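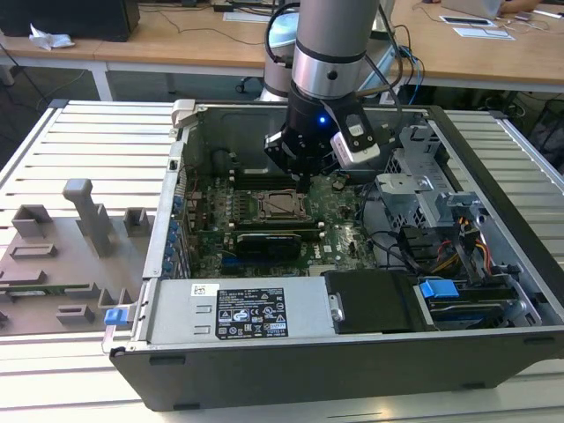
Hilkka Koivisto has sold houses in Ernmont for 19 years, and she says this summer was the first time she ran out of listings.

"I had buyers and nothing to show them," she said. "In January we had 169 homes on the market here. Now we have 63."
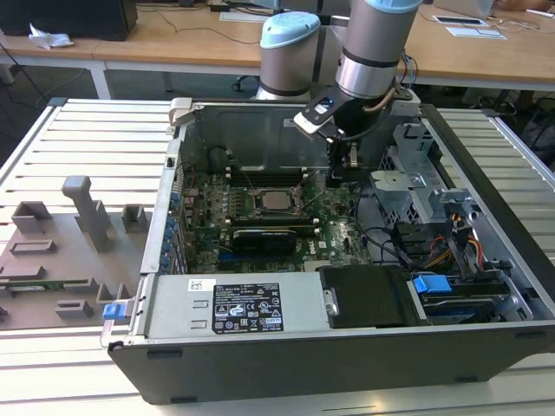

2 min read

Koivisto runs the local office of Rornura, a small brokerage. She puts the shortage down to owners who planned to move and then stayed put. Many of them refinanced at a lower rate and see no reason to give it up.

"They call me, they ask what the house is worth, and then they ask where they would go," she said. "I don't have a good answer for that."
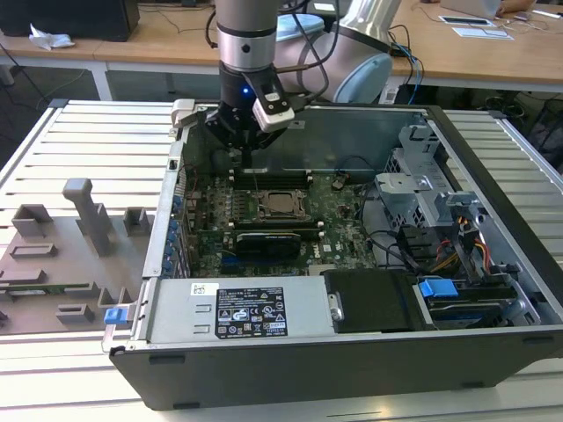

The smaller homes go first. A two-bedroom near the school drew offers above asking before the sign was in the yard — the sellers took the second highest, from a couple who waived nothing but could close early. Koivisto tells first-time buyers to keep the inspection, even when an agent on the other side suggests dropping it.

"A roof costs what it costs," she said. "You can lose a house and find another one."

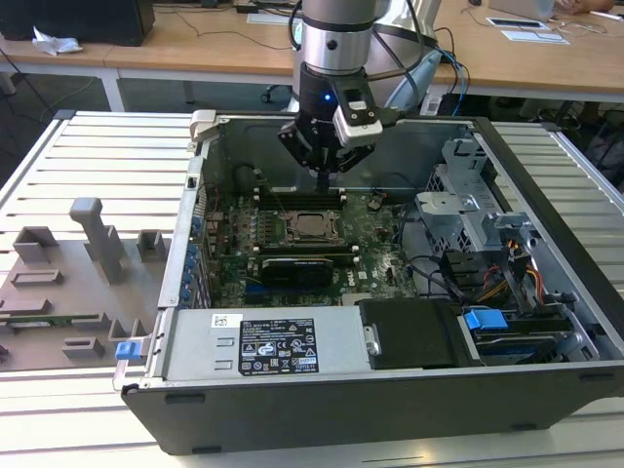 Sepehr Rahimi sees it differently, saying that buyers who wait for a better house this fall will pay more for it in the spring. Koivisto said he may be right about prices, but she still won't push anyone to sign.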